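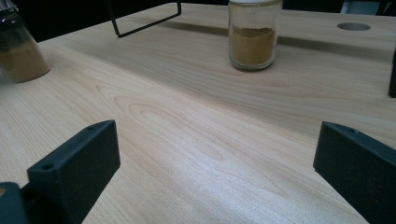 Last edited in November, 7:40 pm

Dairy-free creamer that doesn't split in coffee??

parveen_c
Okay, I've been off dairy for 13 weeks and coffee is the one thing I still miss (cheese I've made peace with, sort of). Every oat milk I try goes grainy the second it hits the cup. I picked up the Drallum barista one and it was fine for a few days, then curdled on me too. What are you all using?

kamwah_t
Drallum works for me but only in dark roast. Light roasts are more acidic and that's what does it. I'd change the coffee before you change the milk.

liis.z
Have to disagree with Kam-wah, I drink light roast every single morning with Jistness soy and it's smooth! I warm the soy first and pour the coffee into it slowly. Cold soy straight from the fridge, forget it.

kamwah_t
Soy is the worst one for splitting, though. I went through 2 cartons trying to make it work and poured most of it down the sink.
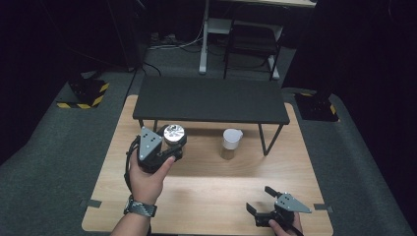 Does it matter if the carton has been open a while?
Older cartons split more easily, so try a fresh one before you give up on the brand. Mine says to use it within a week and I can taste it when I push that.

algirdas_r
Coconut creamer. Tastes like coconut, obviously, but it stays put.

parveen_c
Ugh, can't do coconut in coffee, sorry Algirdas! Going to warm up what's left of the Drallum tomorrow and see. If it curdles again I'll try the Jistness.

liis.z
Get the unsweetened, the vanilla is way too sugary.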